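Mevitz two-arm bench kit: review after a first budget cycle

Parisa Kordestani, December 2023

We bought the Mevitz kit in June after pricing it against the Sterum and a single-arm Mistum. It comes with two arms, two-finger grippers, a controller and one set of spare fingertips. The table is not included, and neither is the computer. Both should be on the purchase request from the start. We left them off and had to file a second one, which took 22 days to clear.

Setup took two people 3 days, most of it spent on cabling. The supplied leads are long enough for a deep table but there is nothing to tie them down with.

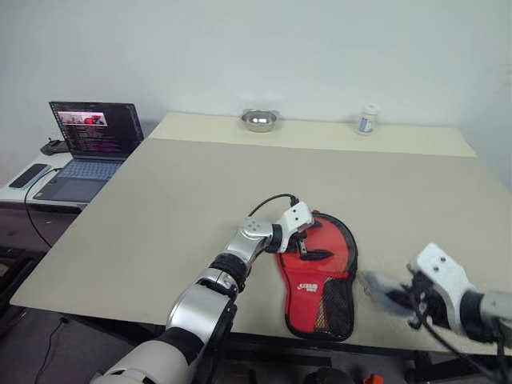 Soft goods are the harder test for any gripper in this price range, and zippered cases are where we spend most of our bench hours. The fingers hold fabric well enough. Small zipper pulls need careful alignment, and one arm usually has to steady the case while the other works. A buyer planning only for rigid parts could save money with the Mistum.

Fingertips are the main running cost. We replaced the first set after 251 hours. Ghorbani sells a compatible set for less, but the fit was slightly loose on our left arm and we went back to the originals.

Plan on a desk beside the main table for the laptop. Ours is lower than the work surface, a little awkward for typing while standing - a matching height would be worth the extra cost.

Support answered both of our tickets within 2 days. The warranty excludes cables, so order a spare set with the kit.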